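Bidby says its kitchen sorting sessions teach tidiness. Parents want to see the numbers

Saturday, September 15, 2018

A children's activity company called Bidby wants families to pay $400 for a course in putting away pots, and it has found a school willing to host it.

The course, sold under the name Dendance, runs for 8 weeks at the Sarantis School, with one session a week after the regular day ends. Children between kindergarten and second grade sit at a table covered with kitchen things, some of them toys and some of them the kind you would find next to a sink. They are asked to decide what belongs with what. Then they put it all away.

According to Bidby, this builds "household fluency," a term the company came up with and uses nine times in a short brochure. The brochure says children who finish Dendance "show greater readiness to help at home." It doesn't say who checked, how many children were asked about, or what they were compared with.

Asked for the study behind that line, the company sent a page of comments from parents who had signed up for the spring course. All of them were pleased. One wrote that her son now rinses his own cereal bowl. That is good news for her household, but it's a long way from proof, and children of six tend to pick up a few habits over the course of a spring whether anyone bills for it or not.

Revathi Menon has a daughter in first grade at Sarantis and went to the free introductory evening this week. She came away with questions.

"I kept waiting for the part I couldn't do at my own kitchen table," Menon said. "They talked a lot about sequencing. My daughter put a spoon in a cup and they told me that was sequencing."

Menon said the two instructors were kind and patient with the children, and that her daughter had a good time. She has not signed up. She said she asked twice whether there was a refund if a family dropped out partway through and was told the policy was being updated.

The materials are a sore point too. The brochure promises a "curated sorting collection" supplied by Ponum, a separate firm that shares a mailing address with Bidby. Families are told that part of the fee covers use of the collection, though not how much. Bidby declined to give a breakdown, and a message left with Ponum was not returned.

What children find on the table is fairly ordinary. There is a saucepan, a dish brush, a cup, a spoon, and a tray with a bottle lying in it. Play food is mixed in. The idea, as the course outline explains it, is that a child who has to choose between grouping by color, by size or by use will "discover the logic of the kitchen." 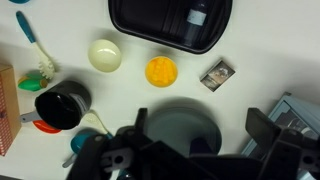 Maybe so. Sorting is a perfectly sensible thing for small children to do, and preschool teachers have had them doing it with buttons and blocks for generations. The trouble is the jump from there to a claim about chores. A child can put every pan with every other pan on a school table and still leave a wet towel on the bathroom floor at home. The outline has no step for finding out which of those happens.

The school, for its part, says it is only renting out a room. A notice sent home to families describes Dendance as an outside program and says its listing in the weekly bulletin is not an endorsement. The same notice carries the Sarantis logo directly above the Bidby one, and it went home in the same folder as the lunch menu. Parents could be forgiven for missing the distinction.

Bidby says it plans to survey families when the fall course wraps up and will post the results in December. The survey will be written by Bidby, sent out by Bidby and read by Bidby. The company would not say whether families who quit early will get a copy, or whether the questions will be made public along with the answers.

Sign-up closes at the end of the month. A second introductory evening is planned before then in the school library, and parents who go may want to bring the refund question with them.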